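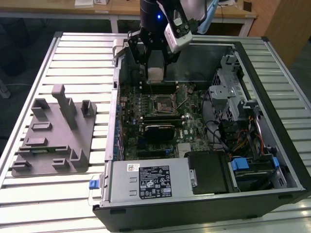 Desktop beeps at me after memory upgrade. Is it the memory or is it me?

Leobardo Ledesma
28 April 2019

I inherited a secondhand desktop from my brother-in-law, who calls it "basically new." It takes 9 minutes to open a spreadsheet. I bought two used memory sticks from Merkitz Surplus for $18, put them where they seemed to fit, and now I get a black screen and a beep with opinions. Took them out, and it went back to being slow, which I had never expected to find comforting.

Are the sticks bad? Merkitz says returns are fine until the middle of May, provided I "have tried everything." I would like to know what everything is.

busside_bill

Could be the sticks, but used memory is mostly fine and used memory in the wrong slots is mostly not. Unplug the computer, hold the power button for a few seconds, and touch bare metal on the case before you touch anything that costs money. Then try one new stick by itself. If it starts, try the other one by itself. If one of them beeps every time, you have your culprit and Merkitz can have it back.
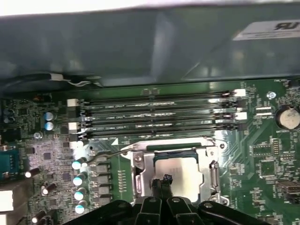 Pairs are where people come to grief. Most boards want matching sticks in particular slots, and the two that look like neighbors are often not a couple. Look for tiny print beside the slots before you go looking for a manual. On a board like this one the long black slots are stacked one above another, with faint white labels next to them that include DIMM and a number, so get a flashlight and write down what yours say. Then look up your model and see which numbers get filled first. Push until the clips close. It takes more force than feels polite.

Also check that the new ones are the same type as the old ones. Printing the same number of gigabytes on the sticker does not make them friends.
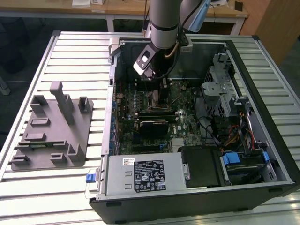
Other answers

wimska_wanderer

Had the same beep. Turned out mine wasn't pushed in all the way on one end. I had already spent $60 at Geraghty Computers to find that out.

gruntled

Just buy a new one, they're like $100 if you don't care what you get

Leobardo Ledesma

Moved the second stick over a slot and it starts. The spreadsheet is still slow, but I'm told that's the hard drive. Putting the side back on before I find out what else it is.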